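Does a mug need a matte finish?

I keep reading that matte stoneware hides stains. I doubt it. My dark gray mug from Clarkdale is on a white table, where any ring it leaves will show anyway.

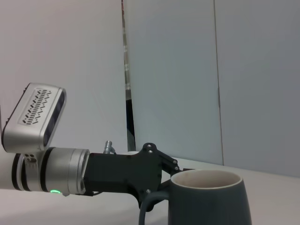
Milagros Huaranga wrote in to say hers went through the dishwasher over 100 times and only the handle got shiny. Fine – but that's one mug.

I do like the cream glaze inside, though I don't buy that a pale lining makes coffee taste better. It shows the tea stains sooner. I'd pay $4 for that.

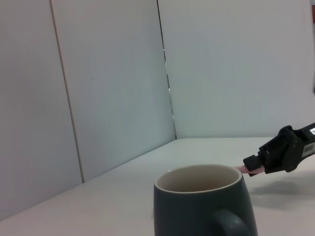 What I'd buy instead

Plain white, glossy, from the thrift store.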